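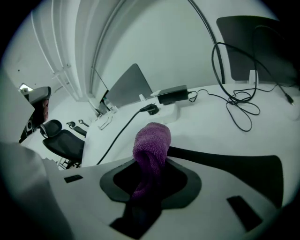 Purple microfiber cloth, with the desk and laptop behind.

Findeck Sit-Stand Desk Review: Four Weeks of Daily Work

Posted Feb 19, 2023

I bought the Findeck desk in January to replace a fixed-height one I'd had since college. It cost $298 with shipping and I paid for it myself. I work from home most days, writing and doing spreadsheets, and I wanted to be able to stand for part of the afternoon without stacking boxes under a keyboard. I also looked at the Gultley, which costs more and has a thicker top, and at the cheaper Vakadeo, which is a hand crank model. I had used a crank desk at an old job and knew I would stop cranking it after a week.

Delivery and assembly

It came in two boxes. The heavy one holds the frame and should be moved by two people. I got it up the stairs alone by opening it at the bottom and carrying the legs separately. The packing was good and nothing was scratched.

Assembly took me most of an evening. The instructions are drawings only, and step 4 shows the crossbar from underneath without saying so, which cost me a rebuild. The holes for the control box were drilled in the right places. The ones for the cable tray were not, at least on mine, and I put in my own screws. You need a power screwdriver. The hex key in the bag works but your wrist will be sore.

Height and movement

The keypad has up and down buttons and 4 memory slots. I use two of them. The motor makes a low hum that I can hear with the door shut but that has never been picked up on a call. It starts and stops gently enough that a full mug stays full.

The lowest setting is fine for me at average height. Someone short who likes their feet flat on the floor should measure first. At the top it is tall enough for anybody in my family, including a brother who has to duck under our kitchen light.

Wobble is the usual complaint with desks in this price range. Sitting, there is none. Standing, there is a little side to side if I lean on it, and a monitor on an arm will shake when I type hard. With only a laptop I don't notice it. Front to back it is solid. I tightened all the frame bolts again after the first week and that helped some, so do that before you decide to send it back.

The anti-collision feature is supposed to stop the desk and back it off when it hits something. I tested it on a chair arm. It stopped going down, but only after lifting the chair's front wheels off the floor. I would not rely on it around a pet.

The top

The finish is smooth and has held up well. Coffee wiped off after sitting overnight. It does show dust and finger marks in the morning light, more than my old desk did, and I go over it every few days with a dry microfiber cloth. The care sheet says no glass cleaner. A damp cloth with a drop of dish soap has been enough for anything sticky.

The edge is rounded over on the side where you sit, and that is the detail I like most. My old desk had a square edge that left a line across my forearms by lunch.

Cables

This is the weak part. The tray is too shallow for a power strip with big adapters in it, and the lid won't close over them. There is one pass-through hole, off to the left, and I am right-handed with an outlet on the right. I ended up with a longer extension cord and a bag of hook and loop ties. When the desk goes up, every cord needs slack, and I pulled a lamp off the windowsill the second day learning that. The Lý brand clip-on tray sold for this frame is deeper, but it adds to the price and I haven't tried it.

Customer service

I wrote to them about the cable tray holes. They answered the next day and offered a new tray, which arrived within the week. The holes on that one lined up.

Would I buy it again?

Yes, at this price. If you run two large monitors on arms, pay for the Gultley or something else with a heavier frame. For a laptop and a notebook the Findeck does the job. I stand for an hour or two after lunch and have kept that up so far – my back is a bit better and my feet are a bit worse. A mat is next on the list.

Size note: the floor-to-top height at my sitting preset is on the low side, and I still have room for crossed legs under it. The frame has a bar across the back only, so there is nothing to kick.

Rating: 4 out of 5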